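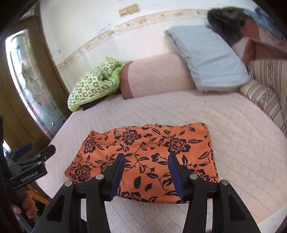

5.2 Washing the Gultton Mattress Cover

1. Unzip the cover on all sides and lift it off the core.
2. Close the zipper fully before loading.
3. Wash on a gentle cycle with 7 ml of mild detergent. Do not use bleach or fabric softener.
4. Dry flat for six hours.
5. Refit the cover, starting at the head end.

Note: Printed bedding can bleed in the first wash - launder it separately.

CAUTION: Do not wash or soak the foam core.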